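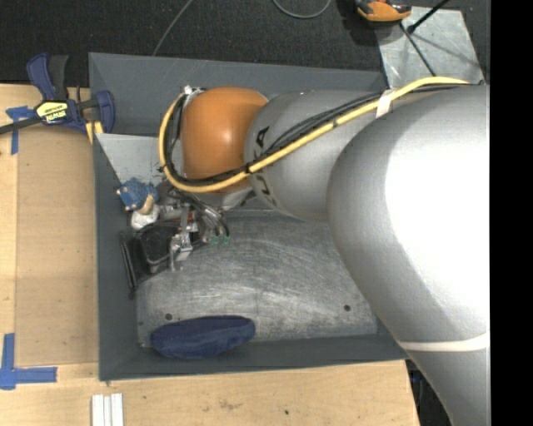

24 Apr 2019

Bin picking data, second round on the Sekari set. We're at 3,730 grasp attempts logged and I'm really happy with how it's shaping up! The January batch was almost all single objects in open space, and the model learned exactly that: great in the middle, hopeless near a wall. So now we let things crowd up on the left side of the bin and make the arm work in there, with the bare metal floor open beside it. The long black piece leaning nearly upright against the wall is my favorite kind of case, because the depth data along a ribbed edge like that is a mess and I want plenty of it in the training set.

Failures get saved too, same format as the successes. Please don't clean them out of the folder (I did this once in January and lost a whole afternoon of perfectly good misses).

Settings for this round: 14 objects in the pool, 4 picked at random for each reset, shake the bin by hand, then start. If two items end up locked together, leave them. Draro labels the outcome from the suction pressure and the lift check, and I go through the ones where the two disagree. There are fewer of those than last time, which is very nice to see.

Clamp on the bin corner: check it before every session, also after lunch. If the bin shifts, the calibration goes with it and everything after that is junk. Same goes for the cable loop at the wrist, look at the tape and redo it if it's peeling.

Still to do: 2 more object pools, then retrain overnight and compare against the Flendard baseline. Can't wait to see the wall numbers.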